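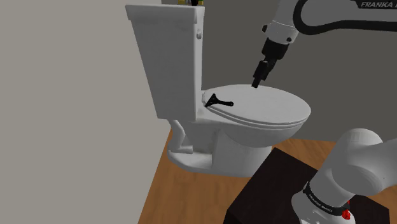
What does a planner need to know before it can tell an arm to pick something up? It needs a target pose for the gripper, a path to get there that hits nothing, and a guess at how the object will sit once the fingers close.

Lonari, the open planning toolkit out of the Nandevwood lab, got its June release this morning, and it goes after that third item. The new version plans the grasp and the move after it as one problem. Older releases solved them one at a time, so the arm would happily choose a grip that left it with its elbow folded into a wall two moves later.

The bathroom set is where the change shows up best. It's a simulated room with a Franka arm on a block stand, a toilet, a sink, a round white table and a flat black tool with a wide triangular head and a slim handle. That tool is a lovely test piece. It is thin, it lies nearly flush with whatever it's on, and the wide end swings out a long way if you grab it badly. Fixtures with curved sides make it harder still, with plenty of places to clip a knuckle on the way in.

"I used to dread the flat ones," says Torunn Sæther, who wrote most of the new solver. "You would get a perfectly legal grasp and then no legal way out of it. Now the planner throws that grasp away before the arm has moved at all, and I get to go home."

The team ran 1,000 randomized starts through the old and new versions. Plans that dead-ended after the grasp dropped from 175 to 9. Planning does take longer on an easy layout - the joint problem is simply bigger - but on crowded ones the new code often finishes first, as it no longer has to back up and start over.
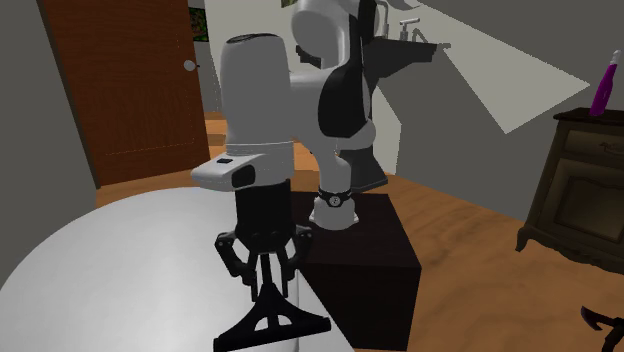
Also in this release

Gökçe, the small viewer that ships with Lonari, can now draw the held object's swept volume on top of the planned path. Defne Kocabaş added it in an afternoon to chase a single bug and it has stayed open on everybody's second monitor since. You can scrub through a plan and watch where the ends of a long tool will travel, with close passes shown in orange. It keeps the last 10 plans in memory for side-by-side viewing.

Scene files from the previous version load without changes. Custom grippers need one new field for fingertip thickness, and the loader will tell you if it's missing.

Next up is the Betley branch, which replans while the arm is moving. Sæther says it works well in simulation and is still too jumpy for hardware, so it stays separate for now. Bug reports with a saved scene attached are very welcome.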